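Teleoperation notes: pot demos on the toy kitchen

Most of this month went into Ezeani, which is my name for the folder of pot-moving demonstrations I collect on a toy kitchen. The task is short. Grasp the pot, lift it off the stovetop, put it back down somewhere else on the stovetop, open, retreat. I wanted a task where a bad demonstration would be obvious on replay, and a round pot with one handle does that well.

I tried kinesthetic teaching first, with the arm in gravity compensation and both hands on the wrist. It is quick to learn and gives very direct force feedback. It also puts my forearms in every camera view, and the policy will not have my forearms at run time. You can record the joint trajectory by hand and replay it for the video, but the pot has to be reset to within a few millimeters each time, and I got tired of that by Saturday.
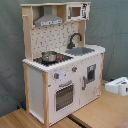 The kitchen, with the pot on the stovetop.

Everything since then has been remote control. The leader is a handheld 6-DoF controller, and Irden, a small script of mine, maps its pose changes to end effector velocity. Position mapping felt better for the first ten minutes and then worse, since any jitter in my wrist went straight to the fingertips. Velocity with a small deadband is slower and much cleaner. A clutch button freezes the mapping so I can bring my hand back to a comfortable position without moving the arm.

Settings I ended up with:

Control rate: 20 Hz
Translation scale: 0.6 in free space, 0.25 near the counter
Rotation scale: 0.5, roll locked during the approach
Gripper: binary, on the trigger

The switch between the two translation scales happens at a fixed height above the counter. I first had it blend gradually, and could never tell by feel which regime I was in.
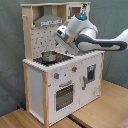 The approach is where most of the variation in the data comes from. If I come straight down, the fingers clear the hood only when the elbow is in one particular configuration, and the inverse kinematics does not always pick it. Coming in from the side at counter height is more reliable, but then the pot can get nudged before the grasp. I settled on a diagonal descent and rejected any episode where the pot moved before the gripper closed. Mixing both styles in one dataset gave me a policy that started one approach and finished the other.

Pausing is the other problem. When I am lining up the fingers I stop moving to look, and those frames get recorded with near-zero actions. A policy trained on them learns to stop in the same place and stay there. I now trim any idle stretch longer than half a second, except the one right around gripper closure, where the fingers need the time.
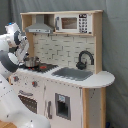
Back bench, April

Count after trimming: 81 episodes kept, 34 rejected. The rejects are mostly early nudges, plus a group where I released too high and the pot dropped the last centimeter. I kept those in a separate folder in case I ever train a success classifier.

I replayed 3 of the kept episodes open loop with the pot placed by hand on tape marks. Two finished the task. The other closed beside the handle, so either the marks or my placement was off. Open loop replay is a poor test of a policy but a decent test of whether timestamps and actions line up, and in my first batch they did not. The actions were logged one step late. Worth checking before collecting anything large.

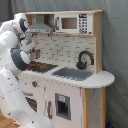 Dratedine wrote under the previous post that trimming idle frames is a mistake if the policy predicts action chunks, and that a longer chunk would carry it through the pauses with the data left alone. That may be right. My chunks are 8 steps, well short of most of my pauses, and I have not tried 32 on the untrimmed set. I still have the raw logs, so that run goes next, with the same seeds as the trimmed one.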